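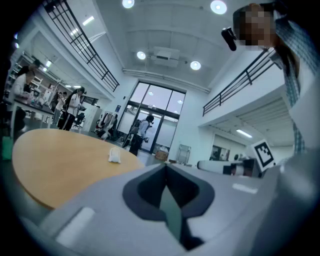
Quick one on the lunchroom noise thing before I lose the notes again. The survey closed at the end of March and we got 266 replies, way more than last time, so thank you. Most of you want the same two things – somewhere to eat that isn't next to the printers, and tables you can talk across. The long benches lost badly. What people asked for, over and over, was small round tables, the wooden kind with a light tan top and a thin dark edge, where four of you can sit and hear each other without shouting. Long benches got maybe a dozen fans, nearly all from the night crew, who like to spread out. Fair enough.

So, what's happening. Meinir Samuel in Facilities has got the OK to redo the back half of the Joklow building lunchroom. Back half only. The front half stays as it is until the lease thing is sorted, and no I don't know when that is, please stop asking Meinir in the elevator.

Planned so far:

Printers move out to the corridor by the mail slots. First job, most complained about.

Felt panels on the long wall. Color still being argued over. Mustard is ahead.

Benches go to the night crew room upstairs, if they fit through the door. Darragh Flanagan measured and says yes. Darragh also said yes about the old fridge so we will see.

Microwaves stay put. There was a push to move them next to the sink but the wiring is wrong for it and the quote was silly.

Quiet corner by the window, 5 seats, no calls. Phones on silent please. If you need to take a call go out to the stairs, everyone does anyway.

A few of you wrote in about smells. I have read all of these. The policy on fish is unchanged.
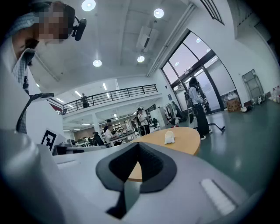
Workplace & Facilities Team – Joklow building

Dates and practical stuff. The back half closes at 2 in the afternoon on the first day of work and stays closed for the rest of that week and all of the next. Signs will go up beforehand. While its closed you can eat in the training room on the second floor, which holds 20 people sitting down, so please go in shifts and don't camp out there. Melquiades Varela has a sign-up sheet outside his office. Put your name down, cross it off if you change your plans. Last time half the names on it were people out on leave.

Training room has a kettle and one microwave. No fridge. Bring something that keeps, or use the fridge in the front half and carry it up. Label your stuff. Anything without a name on it gets thrown out at the end of the day, containers too, and we're not digging through the trash for your good lid.

Cups – take your own home before the work starts. The shelf over the sink is coming down and whatever is left on it goes in a box, and the box goes in the basement. Éabha Brennan still has a box from the last move if anyone is missing a blue teapot or a very large number of teaspoons.

Money question, as several of you asked. It comes out of this year's building budget and not the social fund. Summer picnic is safe. Cormac Ní Mhurchú is doing the picnic again and wants to hear from anyone with a big cooler or a volleyball net. Reply to him direct, not to me.

One thing we couldn't do was the coffee machine. The supplier, Lusar, wants a new contract to swap it for the bigger model and the monthly cost was a lot more than we'd been told. Meinir is going back to them. Until then same machine, same beans, same blinking light. The light means the tray is full. Empty the tray.

Also the suggestion box is moving from the front desk to the corridor, beside the printers, so you can complain while you wait for your pages. Paper slips only, the email address for it stopped working in the winter and we only just noticed. If you sent somthing there and never heard back, please send it again on paper.

Questions about the seating plan to Meinir, about the training room to Melquiades. Anything about the benches, Darragh, and bring a tape measure.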